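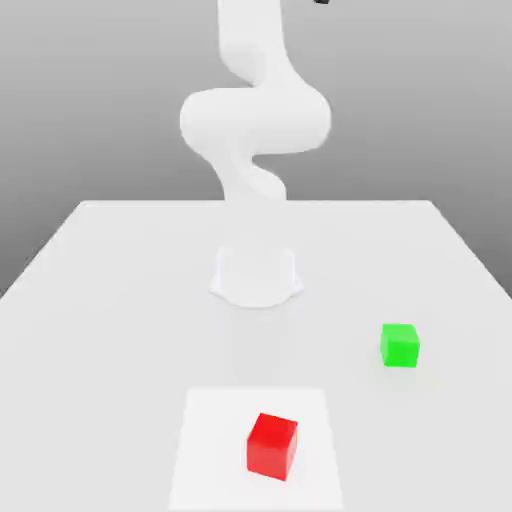

Bench model, December, evening entry

Today I worked only in the simulator, because the second shoulder bracket for the real arm is still with Ravinder at the Noltness workshop. The model now loads without errors. Red cube is on the white mat, green cube is off the mat, to the right of the base. I will call this the start layout, so please do not move the cubes in the shared file. If you want another layout, save a copy with your initials.

What I changed

The table was 2 cm too low compared with the base, and the arm seemed to float. I corrected the height in the scene file and left the base where it was. All joint values in our Baloch script are measured from the base, and I did not want to write them again.

The link between base and lower arm is difficult to see now. White on white, with the light from the right. Amrit asked me in the afternoon if a part is missing. No, all parts are loaded, I checked the list two times. But I agree it is not comfortable to look at. Tomorrow I want to give the tabletop a light grey colour, or turn the light down. Jocelyn prefers a wood colour like our real bench. For me both are fine, but please let us decide before somebody makes pictures for the build page.

The viewing camera is also too low. The gripper is above the top of the view and I can only judge the cubes and the base. For checking the grip this is useless. I will raise the camera and move it back a bit.

Test plan for the pick

Start layout as now. The arm takes the red cube from the mat, lifts it, and puts it down beside the green one. It must not touch the green cube at all. I set the program to do 300 runs during the night, each with a small random turn of the red cube. A run counts as good when the red cube stands flat at the end and the green cube has not moved.

On the old version, before the table correction, we had 127 good runs from 300. I do not trust this number very much. With the wrong table height the fingers were closing too high on the cube, and probably many grips slipped for this reason. So we should not compare it directly with the new result, and Darlene, please take it out of the draft for the Kokar evening until I have the new one.

Questions still open

Friction of the cubes. I used the default value. Our real cubes are painted and quite slippery, Friederike has one at home and will try it on a tilted board.

Speed limit of the wrist. The script allows more than the real motor can give. I wrote the lower value in a comment in the file, but it is not active yet.

Size of the mat. Our real mat was cut by hand and one side is 5 mm longer. I think we can ignore it.

Left the computer on under the bench, with the log going to the folder Gurninex/night. Please do not switch off the power strip. Tea money is also still open from my side, I will pay when I come in.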